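The Long Way to the Biggest Teapot in Trurnia

The road into Grolesness drops off the ridge in a series of switchbacks, and at the last one you get your first look at the teapot. It stands behind the bus depot, painted green, with a spout that points at the grain elevator. There is a small gravel lot, a picnic table and a gate that sticks. Admission is two dollars, paid into a slot in the gatepost.

I had meant to stop for ten minutes. I was on my way to Hitden for a cousin's birthday and wanted to stretch my legs. I stayed until the gate was locked for the evening, missed the dinner, and came back on 19th January to do it properly.

Trurnia has more roadside attractions per mile than any other county I have driven through, and the state tourism map lists almost none of them. There is the teapot. There is a concrete trout outside Hitden that children can walk through, entering at the mouth. There is a museum of barbed wire and fence tools in a former dentist's office, and a chair on a pole that was put up to advertise a furniture store and outlived it. The store was called Durrani, and the chair is still called the Durrani chair, even by people too young to have bought anything there.

Irfan Magsi has the key to the teapot. He lives across the road and took over the job when the previous keyholder moved to the coast. Inside, a steel ladder goes up to a platform under the lid, where there is a small window facing west. Only two people may go up together. The walls are signed in marker from floor to ceiling, and the oldest names have been painted over and signed again.

Magsi said the teapot was built by a tea importer who had hoped the railroad would put a station nearby. The railroad went to Hitden. The importer sold up, and the town got the teapot and the land under it for the unpaid taxes.

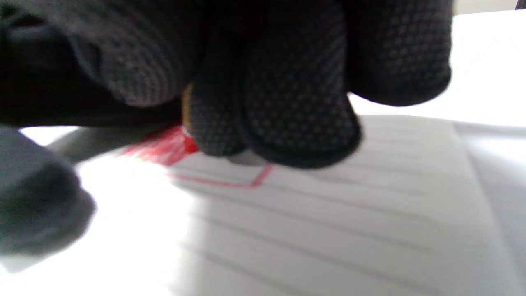

It was a water tank before it was an attraction. The handle was added later, and you can tell from the rivets, which are a different size. For a few years in between it held road salt, and the bottom ring of plates had to be replaced on account of it. Magsi repaints the spout every March. The rest gets done when there is money.

The trout is a different sort of place. It has a parking lot with lines, a snack window and a sign with rules. Junaid Marwat and his brother Arsalan run it from a trailer at the tail end, and they open at 10 and close when the light goes. The inside of the fish is tiled in blue and slopes down from the head, so small children tend to come out of the tail faster than they went in. There is a drain halfway along. Arsalan told me the drain was the most expensive part of the fish.

The brothers do not get along with the teapot people, or say they don't. The argument goes back to a highway sign that had space for one attraction. The county picked the trout, and Grolesness wrote letters. In the end both names were left off and the sign now reads Points of Interest, with an arrow that points at neither.

I asked Junaid which he would visit first if he were a stranger here. He thought about it while he served two coffees and a corn dog. Then he said he would start with the chair, as it was free and you could see it from the car.

The chair is eight miles south, at a junction with a closed gas station. It is a dining chair with a ladder back, tall enough that a grown man could stand under the seat, and the pole lifts it well clear of the power lines. Storms have taken two of its legs over the years and both were replaced. On the day I went, the wind was strong and the whole thing hummed. There is no place to park, so you pull onto the shoulder and put your flashers on.

The barbed wire museum keeps the shortest hours of the four. Call ahead. Wiroj Siriwan has up to 100 kinds of wire on the walls at any time and more in drawers, each piece cut to the same length and mounted on a board with a typed label. He will show you how to tell a hand-twisted barb from a machine one, and he will then test you on it. I got the first few wrong. The dental chair is still in the back room, bolted to the floor, and visitors are welcome to sit in it.

If you have one day, it can all be done in a loop from Hitden. Go clockwise, so that you reach Grolesness in the afternoon, when the window in the teapot gets the sun. Fill the tank before you leave, and bring small bills for the gatepost. The diner on the depot side of the road does a good grilled cheese and closes at three.
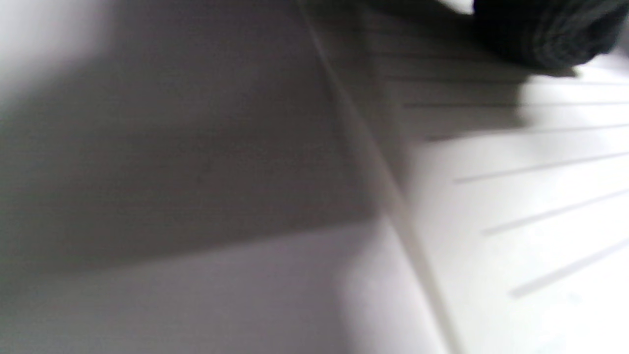

Razia Rizvi wrote in to say that the loop works better the other way. She grew up in Grolesness and has driven it with three sets of visiting relatives. Going counterclockwise, she says, you get to the diner before the pie is gone, and you have the trout for the end of the day, when the kids most need to run. She also says the gate at the teapot does not stick if you lift it as you push.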